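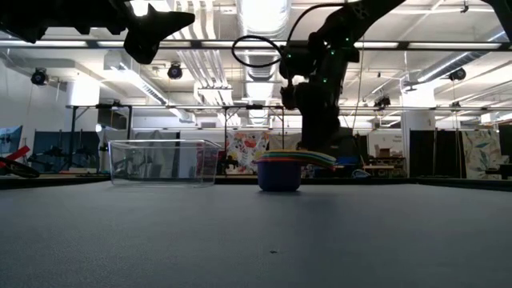
Questions about scheduled retraining in Viline, collected from the support inbox and answered in the order they annoyed us.

## What does scheduled retraining do?

It takes the model you already have in Viline, fits it again on newer rows from your database, scores both versions on the same holdout set, and keeps the better one. The old one goes into the archive, where you will visit it the first time a new one misbehaves.

## Which databases can it read from?

Anything the Bassey connector can reach. Most people point it at a read replica. A few point it at production at nine in the morning and then write to us about slow queries. Please use the replica.

## How much data do I need?

The scheduler refuses to start with fewer than 939 labeled rows. You can lower the limit in the config file, and the log will print a warning every time you do. There is no setting to turn off the warning. We get asked.

## My job says "skipped." Is that an error?

No. The job looked at the table, found too little had changed since the last run, and went back to bed. If you want it to train anyway, set `force: true`, but take it out again afterward or you'll be paying for identical models until somebody reads the bill.

## Why did my accuracy drop after I added more columns?

Usually one of these:

- A column is blank in most of the new rows, and the default fill value is doing a lot of talking.
- The column is an ID. The model memorized it, did beautifully in training, and then met a customer it hadn't seen before.
- The holdout set was rebuilt at the same time, so you are comparing two different tests.

Check the third one first. Run `viline holdout show` and compare the hash with the one from the previous run.

## Can I choose the algorithm myself?

Yes. List the ones you want under `candidates`. With the list left empty, Viline tries everything it knows and stops after 46 trials or when the time budget runs out. Our own Grasutura demo project has a hand-picked list that someone was very proud of. The empty list beat it.

## What does error 631 mean?

The schema changed between the time the job was saved and the time it ran. Somebody renamed a column, or changed a number to text, or "cleaned things up." Open the job, click **Refresh schema**, and map the missing column to its new name. Saved models keep working as long as the scoring table still has the old columns.

## Can I go back to an earlier model?

Yes, from the **Archive** tab. Viline keeps the last 51 versions per job and deletes the oldest after that. Pin a version if you are fond of it – pinned ones are never deleted and don't count toward the limit.

## Does my data leave my network?

Training runs wherever you installed the worker. If you use the hosted workers in the Clitiswood region, rows are copied there for the length of the job and removed when it ends. Logs stay longer, and they include column names, so maybe don't name a column after a patient.

## When is the April release coming?

In April. The year has been discussed.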